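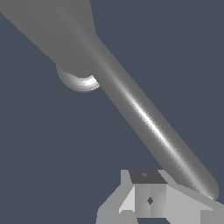
Every gripper we try at Karham gets a run in the simulator first, and these are the questions people keep asking us about it. Looks are kept basic so it runs fast: plain greys, flat faces on the gripper and jagged edges along the highlight on the arm. You get used to it!

**Which grippers can I compare?**
The Trudness and the Gustix so far. The Fung should join them in October - I can't wait for that one.

**How many grasps make a fair test?**
We run 2000 per gripper, over 34 shapes. For a first look, 600 is plenty.

**Can I swap the controller too?**
Yes, but please change one thing at a time. Swap both and you won't know which one helped.

**My gripper model loads sideways. Help?**
Check which axis points up in your file, then reload. Still stuck? Ask Yufang Meng, who wrote the loader and loves a puzzle.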